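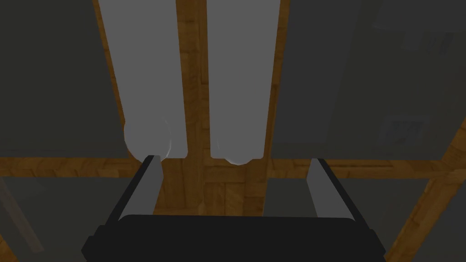
How to put together a promotion file for a senior academic post

These notes are for teaching and research staff at Bromstead who plan to apply for promotion to reader or professor in the coming round. They cover the file itself and the order in which to prepare it. Pay scales and probation are dealt with on separate pages.

Last revised May 23, 2022

Before you begin

Check that you are eligible. You need to have held your present grade for at least 2 full years by the closing date. Periods of parental leave and long-term sickness count towards this. Unpaid leave does not, unless it was agreed in writing as a research secondment.

Speak to your head of department early. The head has to write a statement for the file, and a head who first hears of your application in September will have very little time to do it well.

Download the current form from the Zurnard staff portal. Forms from earlier rounds are sent back, as the section numbers changed when the teaching criteria were rewritten.

Step one: the curriculum vitae

Use the standard order: posts held, qualifications, publications, grants, teaching, supervision, service. Put the most recent item first in each section.

List publications under separate headings for books, journal articles, chapters and working papers. Mark anything not yet in print as submitted, accepted or in press, and attach the editor's letter for accepted work. Give page numbers. For joint work, state your share in a few words — "led the fieldwork and wrote sections three and four" is enough.

For grants, give the funder, the title, the dates, the total award and the part of it held at Bromstead. Unsuccessful bids may be left out.

Step two: the personal statement

The form allows 746 words. The odd number comes from the size of the box on the portal, which stops accepting text at that point, so draft elsewhere and paste in.

Start with the main contribution you want the panel to consider and say who has made use of it. Readers on the panel come from every faculty, and at least one will know nothing of your subject. Write out abbreviations the first time. Leave journal rankings to the CV.

Prizes belong in the statement only if you explain what they were given for. A panel member in chemistry will not know what an economics medal means, and the reverse is just as true.

Step three: teaching evidence

Include module evaluations for the last 5 years, or for the whole of your time here if that is shorter. Send the summary sheets, not the individual responses. Add one peer observation report and a reading list or assessment you designed yourself.

Research supervision goes on its own sheet. Name the degree, the year of registration and the outcome for each student, and say whether you were first or second supervisor.

Step four: referees

You propose six referees and the department proposes another six, giving a list of 12 from which the panel chooses. At least half of your own must work outside the country. Former supervisors, co-authors from the past five years and anyone who has examined one of your current students cannot be used.

Do not contact the people on your list. The promotions office in the Manolakis Building writes to them directly, and an approach from a candidate can mean the name is struck off.

Step five: submitting

Save the file as one PDF in the order shown on the cover sheet and upload it to the portal. You should get an automatic receipt within the hour. If it doesn't arrive, check your junk folder, then ring the office.

Books and other items that can't be uploaded should be handed in at the Drindunis Library desk with a copy of the cover sheet. They are returned after the panel has met.

Changes after the closing date

You may report a new publication, grant or award until the day before the panel meets. Use the update slip at the back of the form. The statement and the list of referees can't be altered once they have been submitted.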